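Vilurari Cup Rack Notes

README, version 3, April 2025

What this is

A small set of notes on drying racks for cups, kept as one text file per rack plus a table of entries. It started as a shopping argument. The product pages for these racks all promise the same things (fast drying, no marks, fits any cup) and none of them say how they checked. I wanted something I could look up before buying another one, and I'm still not sure this is it.

Contents

entries.csv - 178 rows, one per cup-and-rack pairing
racks/ - 11 text files, one per rack
cups.txt - rim width, height and material for each cup
CHANGES - what moved between versions

Columns in entries.csv

rack: short name, matches the file name in racks/
cup: short name, matches a line in cups.txt
seat: flat, tilted, or falls
rim_wet: yes, no, or blank if I didn't look
note: free text, often unhelpful

The "seat" column is the one I'd trust. A cup either sits on its slot or it doesn't. The "rim_wet" column depends on how hard the cup was shaken first, how warm the kitchen was, and whether I was in a mood to find fault. Treat it as gossip. I left it in because people asked for it.

About the racks

Most are wire, and most hold cups upside down. The Zodositz listing calls this "airflow design," which as far as I can tell means there are gaps between the wires. The Boström is heavier and costs more. I have not found a row in the table that explains the price.

Rubber tips are a separate question. Sellers describe them as protection for the cup, but on plenty of racks the tips are on the outer prongs and the cup itself rests somewhere else. Check where the rim touches before paying extra for them. The same goes for wooden parts on a wire frame. A dowel down the middle of a black rack looks nice with a lime-yellow cup on one side and a mint-green one on the other, and I can't point to anything in the table that says it helps either of them dry.

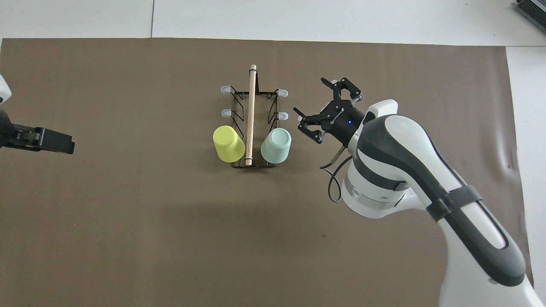
Ingvild Öberg wrote in to say that I'm too hard on tilted cups. In her kitchen a cup that leans a little lets the air in under the rim, and the ones that sit dead flat are the ones that leave a ring. She also thinks "tilted" should be split into two values, one for leaning on purpose and one for slipping.

I've left "tilted" as a single value for now. She may be right about the ring, but I can't tell a designed lean from a lucky one by looking, and I doubt the listings can either.

Known problems

Row 187 does not exist. An older copy of the Nalolska file refers to it, and the reference was left over from a March draft that had duplicates in it.
Plastic cups are overrepresented. They're what I had.
Stemmed glasses are not covered at all.
Two cups sharing a rack are entered as separate rows, which hides any effect they have on each other.

Reuse

Copy whatever you like. If you quote the "rim_wet" numbers, please quote the paragraph about gossip too.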